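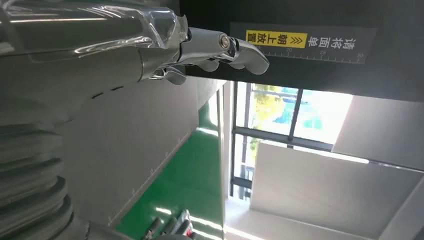

Kitilmont is a list of the words people use for colors, along with the paint chip they were looking at when they said them. I started it after an argument over a bedroom wall (I said "oatmeal", I was told "mud") and it got out of hand from there. Flat paint is the easy case, by the way. Shiny things are awful! Look at the polished silver on that arm, with the bright streaks and the darker bands running over it, and try to give me one word for its color. Silver? Gray? White in places? So everything in Kitilmont is matte paint on card, and if you came for metallics I'm sorry, I chickened out.

Search this project
Go

Posted in December by the Kitilmont maintainer

# Kitilmont color words

## What you get

There are 2 files. answers.csv has 1,986 rows, one per answer, and chips.csv tells you which chip each number belongs to. The answers were given by 60 people, most of them from Brurkusdale or close by, so you will meet a fair amount of local talk. "Slate roof" turns up a lot. So does "creek", which can mean a brown, a green or a very sad gray, depending on who grew up next to which one.

The columns in answers.csv:

- chip: the chip number
- said: the words exactly as given, swearing included
- tidy: my cleaned-up version, lower case, spelling fixed
- sure: yes, no or blank
- light: window or lamp

Please use "said" if you care about how people talk. I made "tidy" in the evenings over a long winter and my idea of tidy drifted. Early on I turned "greeny blue" into "green-blue", later I left it alone, and I've never gone back to sort it out.

## Where the chips came from

All of them were cut from Rüegg sample cards, the old thick ones with the rounded corners. I had a drawer full. I numbered them on the back in pencil and covered up the printed names, because once people have read "Heron's Breath" they can't think of anything else. A couple of chips have faded a bit at one edge where they stuck out of the drawer. They're marked in chips.csv under "notes".

## How I asked

One chip at a time, on a plain white plate, at a kitchen table. The question was always "what would you call that?" and I tried hard not to pull a face at the answers. People could say as many words as they liked, or skip. Skips are left out of the file, which I now regret – a skip tells you something too.

## Greens, which need a section of their own
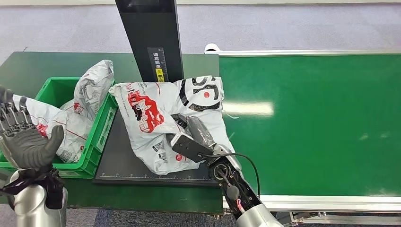

Green is where the answers fall apart. People seem happy with one word for it until there's a second green close by, and then out come the bottle greens and the limes and the peas. The plastic crate there is a bright green and the tabletop under it is a dark green, and I doubt anyone would use the same word for both with them touching like that. Put white next to either one, like those crumpled mailing bags, and I'd expect the words to shift again. My chips were shown alone, so you won't find any of this in the data. If you work on how neighbors change a color name, you'll have to collect your own (and do send it to me!).

## Things I'd warn you about

Lamp answers are warmer. More creams, more butters, fewer whites. Split by "light" before you compare anything.

The "sure" column is patchy. I only thought of it partway through, so the blanks are mostly early rows and don't mean people were on the fence.

I did the typing in Hamex and it kept changing "ecru" to "crew". I think I caught them all, but if you find a chip described as "pale crew", well, now you know.

Nothing in here measures color vision. I didn't ask, and a few of the odder answers may have to do with that. Don't use the file to decide what's a right or wrong name for anything.

## Using it

Take it, chop it up, print it on a tea towel. Credit "Kitilmont color words" if there's room. The next version will get roughly 1,000 more answers if I can find enough patient people, and the chips will be the same ones, so old and new rows can be stacked.

Fixes are welcome through the tracker. Give the row number and what you think it should say, and leave "said" alone unless it's plainly a typing slip.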